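Search the boards

Do the Fuvgate residuals ever show up in these net worth numbers?
12 comments · 3 min read

reelcounter
Every celebrity money site has the lead from Fuvgate at a different figure. One says 4 million, another says 77 million. He did 5 seasons of a cable show and 2 movies. How do you get from one number to the other?

marquee_lou
You don't. They copy each other and round up. The 77 million one also says he was born in Endport and he wasn't, he moved there for the show.

secondunit
The low one could be right if he was on a flat rate for the first two seasons. Cable leads did not make network money back then. The agent takes a cut, the manager takes a cut, then taxes.

reelcounter
But he had a producer credit from season three on. That has to count for something.

secondunit
Depends on the contract. A producer credit can mean a share of the profits or it can mean your name on the screen. I worked in a production office for a while and most of the fights were over one paragraph.
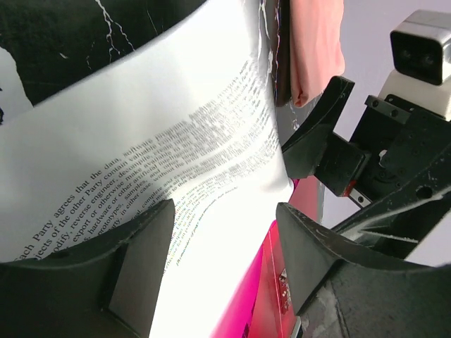
Contract wording, the "Each Party agrees" part.

marquee_lou
Sure, but none of us has read his. So we're guessing as much as the sites are.

endport_ann
I live in Endport. He sold the house by the water in August and people here took it as a sign he was broke. He bought a bigger one up the road. I would go higher than 4 million.

secondunit
A bigger house can also be a bigger loan.

endport_ann
Fair. I still think four is too low for someone who was on every week for 5 years.

reelcounter
What about Nulonlow? He was the face of the ads for a long time and I never see that included. 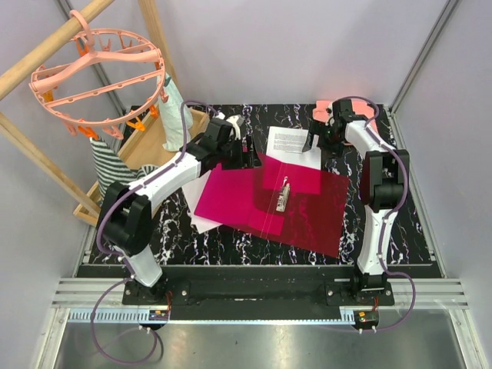

If the ad deal paid every year, it could be worth more than the show. Lévesque was a small movie and I doubt he got much up front for it.

marquee_lou
Lévesque made its money back though. If he had points on that one he did fine.

secondunit
Points on a small movie rarely pay – the costs get counted first. I'd put the ads ahead of both movies.

endport_ann
So somewhere in between, and no one here can say where.

Share (5)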